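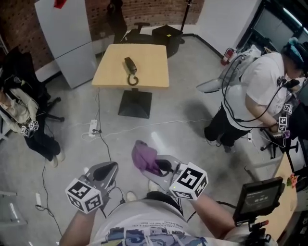
**Quand revient *Inine*, et est-ce que Vija Kairys garde les costumes ?**

La saison 3 arrive en janvier, avec huit épisodes, et Vija Kairys signe de nouveau tous les costumes.

Voilà, l'essentiel est dit, vous pouvez retourner à votre café. Pour les autres (je sais que vous êtes quelques-uns à m'avoir écrit dès que la rumeur a commencé à tourner), je déroule, parce que l'annonce de la production contient pas mal de petites choses réjouissantes et une qui m'inquiète franchement.

Rappel express pour ceux qui auraient raté les deux premières saisons : *Inine*, c'est cette série de cour et de complots où une ville portuaire, Clallby, passe son temps à changer de régente. On y empoisonne, on y négocie du sel, on y porte des manteaux sublimes. J'ai commencé pour les intrigues, je suis restée pour les manches. Celles de la saison 2, fendues jusqu'au coude avec leur doublure moutarde, m'ont fait acheter une veste que je n'aurais jamais regardée avant, et je l'ai mise au bureau tout l'hiver avec un col roulé gris. Aucun regret !

Donc, Vija Kairys. Le bruit courait depuis la fin du tournage précédent qu'elle partait s'occuper d'un long métrage et que l'atelier serait confié à quelqu'un d'autre. Le communiqué règle la question en une ligne : elle reste, et elle prend même Sigita Stankevičius comme cheffe teinturière à plein temps. Pour mémoire, c'est à Sigita Stankevičius qu'on doit le bleu du deuil dans l'épisode de l'enterrement, ce bleu presque vert que tout le monde a essayé de retrouver en boutique (si vous l'avez trouvé, mon adresse est en bas du site, je suis preneuse).

Côté chiffres, l'atelier annonce 245 costumes complets pour cette saison, dont 70 pour la seule maison Dantas. La saison 2 en comptait 140 en tout, alors on mesure le saut. Une bonne partie doit servir à la grande scène du marché, qui réunira plus de 270 figurants sur les quais. J'imagine déjà les foulards.

Et la maison Dantas, justement, parlons-en. On ne l'avait croisée que dans deux dialogues, comme une famille de banquiers dont il fallait se méfier. Cette fois elle s'installe à Clallby avec armes et bagages, menée par une matriarche que jouera Sarmīte Lukoševičius. Je ne la connaissais qu'au théâtre, où elle est immense, et je trouve que c'est la meilleure nouvelle du communiqué. Les couleurs de la famille seront le brun tabac et l'ivoire. Je vois d'ici les grimaces, « du marron, encore du marron », mais essayez donc un pantalon brun tabac avec une chemise ivoire un lundi matin de réunion : c'est plus doux que le noir et blanc, ça va à presque tout le monde, et personne ne vous demandera si vous êtes costumée. Avec une ceinture fine, parfait. Avec des bottes de cavalière, là, on commence à entrer dans la cour de la régente, mais pourquoi pas un vendredi.

Vaida Dambrauskienė reprend son rôle de la capitaine Arna. Ouf ! Après ce dernier plan sur la jetée, je n'étais sûre de rien. Son manteau de pluie, en revanche, disparaît. La production parle d'une « silhouette entièrement repensée » pour le personnage, et c'est ça qui m'inquiète. Ce manteau, c'était la moitié d'Arna ! La grande capuche, le pan rabattu sur l'épaule gauche, les trois boutons dépareillés… On la reconnaissait de dos, de loin, dans le brouillard. Qu'une capitaine promue ait droit à autre chose, d'accord, l'histoire le demande sans doute. Mais si on me la renvoie en uniforme cintré à épaulettes, je vais bouder au moins deux épisodes.

Derrière la caméra, Vilmos Dudás réalise les deux premiers et les deux derniers épisodes. Le nom des autres réalisateurs n'est pas encore donné. C'est lui qui avait tourné le bal masqué de la première saison, celui où l'on comprenait qui trahissait qui uniquement en regardant les gants. Je l'ai revu quatre fois et j'y trouve encore des détails : la régente change de paire entre le buffet et l'escalier, et la seconde est trop grande pour elle. À vous de voir à qui elle l'a empruntée, je ne gâche rien pour les retardataires.

Pas de bande-annonce pour l'instant, juste une affiche avec le titre et un bout d'étoffe brune, donc Dantas, forcément. Les premières images sont promises pour la rentrée. La diffusion se fera au rythme d'un épisode par semaine, comme avant, et tant mieux, j'ai besoin de sept jours pour débattre des boutonnières avec ma sœur. Elle soutient que la saison 1 était mieux habillée, plus simple, moins « défilé ». Je lui réponds que les capes de la saison 1 peluchaient à l'écran. On en est là.

Dernière chose, pour celles et ceux qui cousent : l'atelier confirme qu'il publiera le patron d'une pièce de la saison 2, gratuitement, avant l'arrivée des nouveaux épisodes. On ne sait pas encore laquelle. J'ai voté pour la veste à manches fendues dans le sondage du site officiel, et je vois que le gilet du maître du port est passé devant, ce qui me dépasse un peu, il a six poches et aucune ne se ferme. Le sondage est ouvert jusqu'à la fin du mois. Allez voter pour la veste, s'il vous plaît.

*Avril 2025*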